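Eteo Home Camera, Set-Up Guide
Section 2: Unpacking and sorting the parts

Read this before you plug anything in. Takes a few minutes, saves a phone call later.

Before you start

Clear a table. Flat, good light, outlet within reach of the cord. Keep the carton and all the inner packing till the camera has been running for a day or two. Returns without packing take longer.

1. Open the carton from the top. No long blades, the cable sits right under the flap.

2. Lift out the camera by its base. Not by the lens end.

3. Take out the hub. Small, round, easy to leave behind in the packing. Check both corners of the tray.

4. Unwind the cable. All the way, no tight loops. If there is a kink, straighten it by hand and look for splits in the cover.

CAUTION: Damaged cable, stop. Do not tape it and carry on. Ask for part 589.

5. Stand the camera on its base at the far side of the table. Hub to the left of it, cable running between the two. Do not connect power yet.

6. Boxes and small cases next, side by side in front of the camera. Leave the lids on for now. The screws are loose in one of them and they roll.

7. Cards and flat packets go nearest to you. Lay them out singly, they stick together and the thin ones get thrown out with the wrapping.

NOTE: Packets marked Parnix are moisture absorbers. Not a part. Keep away form children and pets, put in the trash when done.

Layout at the end of step 7:

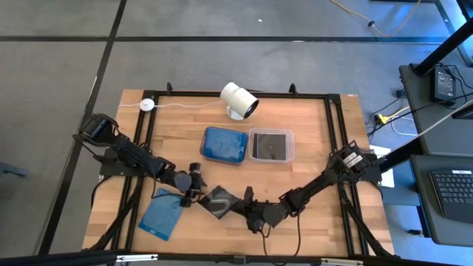
8. Check each item against the packing slip. Tick as you go. Something missing? Write down the number on the slip before you call, we cant look it up without it.

9. Peel the film off the lens. Last thing, clean fingers. Wipe with a dry soft cloth only.

CAUTION: No glass cleaner, no alcohol. Clouds the lens and the waranty does not cover it.

10. Put the card somewhere safe. The set-up code is on the back and you need it in Section 3.

Revised 21 May 2025, Hyun-seo Um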